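December 2022 - Clonbridge bench, book shelving task

Went through the Eronico handling rules again before running. Rule 3 stands: check the finger pads before each block, log it, then start. Block length stays at 8 episodes. Episode 208 has no start note - mark it void, do not backfill.
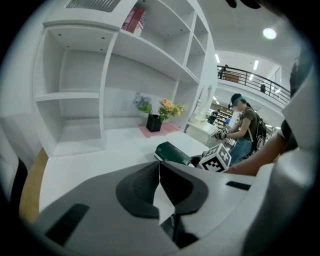

Can a voided episode number be reused? Voided numbers stay in the log and the next run takes a new one.

April sheet still lists the old block length.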